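How to sew a simple cushion cover (no zip needed)

I made my first cushion cover because I'd spilt tea on a shop one and couldn't face paying for another. That was a good few years back and I've made piles of them since, for my sister, for the van, for the school fair every April. If you can sew a more or less straight line you can do this in an evening, and you don't need to go near a zip. The back is just two pieces that overlap, like an envelope.

What you'll need

A cushion pad
Fabric (a metre does one average cushion with bits left over)
Matching thread, and I do mean matching, it shows
Pins or clips
Sharp scissors, a tape measure and an iron

Picking the fabric

For your very first one get a plain medium-weight cotton. It stays where you put it and it presses beautifully. My friend Teresa Mac Giolla went straight in with a slippery satin and didn't speak to her machine for a month!

Once you've got a cotton one done, have a go at something with a pile. Brushed and velvety fabrics look so much more expensive than they are, especially in the darker greys and greens, and they're lovely to lean on. You do have to watch the nap, though. Stroke the fabric one way and it lies smooth, stroke it the other way and it goes darker or lighter, so chalk an arrow on the back of every piece before you cut and keep all the arrows pointing the same way. 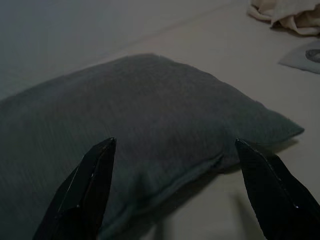 Cutting out

Measure your pad from seam to seam, across the middle. I cut the front to exactly that size, with nothing added, and the seams then make the cover a touch smaller than the pad. It sounds wrong but it gives you a nice plump cushion with no saggy corners.

The two back pieces are the same height as the front. For the width, halve the front and add 4 inches to each piece, which covers the hems and leaves a decent overlap.

Hemming the backs

On one long edge of each back piece, fold over half an inch, press, fold again and press again. Sew close to the inner fold. With velvet, press from the wrong side with a towel underneath or you'll flatten it for good (ask me how I know).

Putting it together

Lay the front right side up. Put the back pieces on top, right sides down, hemmed edges overlapping in the middle. Pin all the way round, using more pins than you think, as pile fabrics creep. Sew with a half-inch seam and go over the overlap twice.

Snip the corners, turn it out and poke them gently with a knitting needle. Pop the pad in and give it a thump.

If your corners come out pointy like little ears, turn it back and round them off using the edge of a cup as a guide. I do that on nearly all of mine now.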